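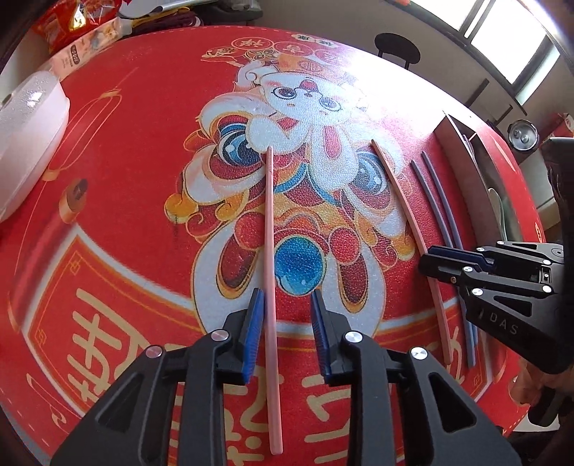 A small workshop in Wolthorpe has finished the first stage of a comparison between finger pads for hand-held grippers, and chopsticks have turned out to be the hardest thing on its list. The trial is run by Dagný Frandsen, who wanted to know how much of a failed pick is the fault of the pad and how much comes down to the person holding the handle. The set used for the thin-object rounds is four chopsticks, two pink and two blue, laid on a round table with a bright red cloth. Two grippers are worked at the same table, both with dark blue tips, and the operators start each round with the sticks lying at whatever angle they happen to fall.

The project is called Horia and has been going since December. It compares 3 kinds of pad, fitted in turn to the same gripper bodies so that nothing else changes between rounds. One is ridged, one is smooth and slightly soft, and one is a flat pad with a shallow groove down the middle. Each was tried over 192 picks, divided equally between thin, round and flat objects.

On round objects there was little to choose between them. A table tennis ball, a plum and a cork were all picked up without much trouble by every operator, and the few drops were put down to closing the jaws too early. Flat objects, among them a bank card and a beer mat, were slower but gave much the same result whichever pad was fitted.

The thin objects were where the pads parted company. The smooth pad let a chopstick swing round between the jaws as soon as it left the table, and operators often had to put it down and start again. The grooved pad held well when the stick lay along the groove and badly when it did not. The ridged pad gave the fewest drops of the three, although it left the stick sitting at a slight angle more often than the grooved one did.

"I had expected the groove to win easily," Frandsen said. "It does if you line it up. People don't line it up when they're on their fortieth pick and want their lunch."

The trial had 8 operators. Half of them had used a hand-held gripper before and the others were given twenty minutes of practice with a bag of clothes pegs. Frandsen said the newer operators dropped more in their first rounds but had nearly caught up by the end of the morning. They also tended to grip further from the middle of the stick, which made the swinging worse with the smooth pad.

Using two grippers together brought a different set of problems. In the paired rounds an operator had to pick up a chopstick with one gripper, pass it to the other and lay it beside its match. The handover caused more failures than the first pick did. Most came when the second set of jaws closed before the first had opened, which twisted the stick and sometimes sent it off the table. A rule that the receiving gripper should stay still until the stick touched both of its pads cut the number of drops, but made each handover slower.

The cameras on the grippers are being judged as well. Each gives a wide view with the jaws at the bottom, so that the recordings show what the fingers are doing at the moment of contact. The wide lens bends straight edges, and a chopstick lying off to one side can look curved. Frandsen said this did not bother the operators, who look at the table and not at the recording, but it matters to anyone who later wants to measure the angle of a stick from the pictures. A narrower lens was tried for part of one session. It gave straighter lines, but the second gripper was out of view for much of the handover and the lens was taken off again.

The choice of cloth caused some discussion. The first rounds were done on a plain grey mat, where the objects were easy to pick out. The group then changed to printed cloths, the red one among them, because arms trained on the recordings will have to cope with ordinary tables. The red cloth has a large cartoon character and a good deal of cream lettering, and marking up the recordings made on it has taken longer.

The recordings will go next to a workshop in Lund, where a small table-top arm is to be fitted with the same pads. The arm will be given the thin-object task first. Staff there have asked for the failed picks to be left in and marked, including those where a stick rolled away and was fetched back by hand.

A second stage is planned at Clarnwood, using a new version of the ridged pad with finer ridges and a softer backing. Frandsen hopes the finer ridges will stop the stick from settling at an angle. The new pads are 3 millimetres thicker than the present ones, so the jaws will not open quite as far, and the plum may have to be replaced with something smaller.

The drawings for all the pads will be shared once the second stage is over. Anyone within reach of Clarnwood who would like to take a turn as an operator can leave their name at the workshop. Sessions last two hours, with a break halfway, and left-handed people are particularly wanted.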